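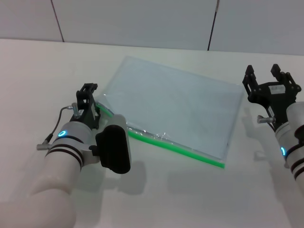 Bag Handling Automation at the Noltska Packing Site: Progress Report

Last updated: July 12, 2025
Reading time: 3 minutes

Submitted to: Roswitha Marti, Workplace Programs, Gevico
Prepared by: Emil Pichler, Poreo

1. Status of the work

The project moves the handling of zipper bags at the small-parts packing line from hand work to a two-armed robot station. During the reporting period the station was set up on its own table next to the line. Work has concentrated on a single bag type, the translucent bag with the green zipper strip, which the line uses for most spare-part orders.

The station has completed 600 practice cycles. A cycle consists of taking hold of a flat bag at its corners, lifting it, opening the seal and presenting the bag for filling. Of these, 151 required an operator to step in. The most frequent cause was a bag edge that had bunched near the end of the seal, so that a gripper closed on two layers of film in place of one. Reflections on the film were the second cause. The lighting over the table was changed in response, and the effect will be measured in the next period.

Filling and final inspection remain manual. No orders have been shipped from the station.

2. Effects on staff

Opening bags by hand is the task most often named in the site's strain reports. Notburga Fankhauser, shift lead, has held talks with all 41 employees on the line. Most welcomed an end to the repeated pinching motion. Several asked whether hours would be reduced, and the site has confirmed in writing that no positions will be cut during the funded period.

Three employees have been trained to run the station. Their duties include loading bags, clearing faults and recording the cause of each stop. The training took longer than planned – the first version of the manual, supplied by Vasylenko, assumed experience with robot controls that our packers do not have. Svenja Fankhauser rewrote it with the trainees, and the new version is now in use.

One concern is still open. Station operators currently receive the same pay grade as packers, although they carry additional duties. The matter is with site management, and a decision is expected before the trial on live orders.

3. Next period

– Repeat the practice cycles under the new lighting.
– Begin work on the larger bag size.
– Agree on a rotation plan so that operators alternate between the station and manual filling.
– Start the supervised trial on live orders in December.

Spending is within the approved budget. A request to move unused travel funds to training hours is attached separately, and we ask for a reply before the next training group begins.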